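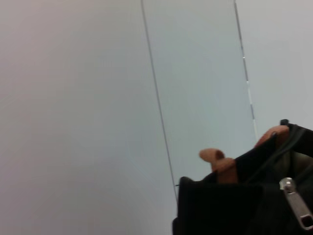 A reader on the Neseck page reckons fabric bags should never go in the machine, full stop, cold wash or not. She lost one that way, the handles went wavy and the lining bunched up in one corner. Fair enough. I do mine by hand now too, takes no time. Notes below, in no order really.

EMPTY IT FIRST
Obvious, yes. But turn it inside out and get into the corners – crumbs, receipts, that one paracetamol. Lint roller over the lining. If there's a zip pocket do that as well, zips hold grit and then they stick.

STICKY ZIP
Pencil along the teeth, both sides, run the pull up and down a few times. Candle stub if no pencil. Wipe off after or it marks the lining, esp. pale ones.

FLAT SURFACE, CLEARED
Do this on a table not your lap. Wipe the top down, dry it, then start. Black fabric picks up everything. Check the joins too if your table is made of panels, dust sits in the gaps and you only find out when it's on the bag. 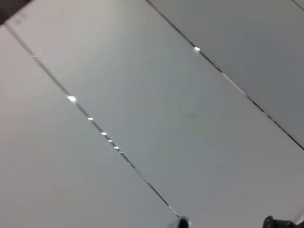

Run an old toothbrush down the gaps, dry, then a damp cloth with a drop of Kada washing up liquid. Not soaking. Water gets in the joins and swells some tops, ask me how I know. Smudges that won't shift – bicarb paste, 2 minutes, wipe. Don't scrub a shiny finish.

SPOT CLEANING BLACK FABRIC
Cool water, tiny bit of soap, dab dab dab. No rubbing, you get a pale patch and its there for good. White deodorant-type marks come off with a dry sock, no water at all.

STRAPS
Coloured straps on a black bag, test the dye first. Damp white cloth on the inside of the strap, press, look. If colour comes off, clean the straps seperately and keep them away from the body till dry. Woven ones want brushing along the weave. Twisted strap? Flatten it while damp, peg both ends.

DRYING
Stand it up. Stuff with a towel if it slumps. Not on the radiator. I leave mine overnight, straps hanging outside so they don't crease.

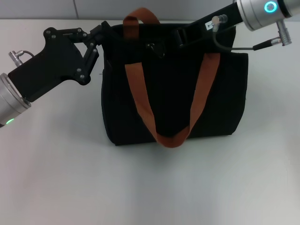
STORING
Upright on a shelf, or folded once along the side seams. Never by one strap on a hook – stretches it. Smaller bags inside bigger ones. Mine get sorted on a Wednesday with the recycling, otherwise they breed.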